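Benik Adds Slatted-Top Worktable and Printed Cover Cloths to Classroom Line

February 24, 2025

Benik today announced the Ino worktable, a tabletop unit with a surface of parallel metal slats, together with a set of printed cover cloths under the Zoltetti name. Both products are intended for school workshops and small craft rooms. Orders open today. Shipping begins in July.

The slatted top lets sawdust and paper scraps fall through to a removable tray. For work with small parts, the surface is covered with a cloth, and a sheet of flat cardboard may be laid over it as a marking base. A dot on the sheet serves as the reference point for placing wooden cubes and similar pieces.
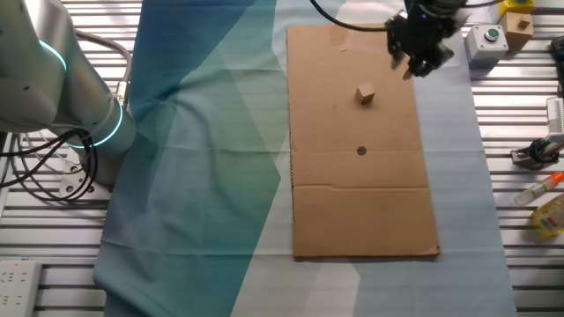
Zoltetti cloths are sold separately and come in 12 printed patterns. They are cut longer than the table is deep and are not fastened to it. Light wrinkling at the sides is normal and does not affect use. Cloths may be machine washed and should be laid flat to dry.

The first production run is limited to 2,000 tables. Schools ordering 15 or more units receive a replacement tray with each table. The slats carry a warranty of three years; cloths and cardboard sheets are not covered.

Assembly takes place at the Benik plant in Nieto. Tables ship fully assembled, with the tray packed separately. Replacement slats can be ordered singly by part number from the Benik parts desk.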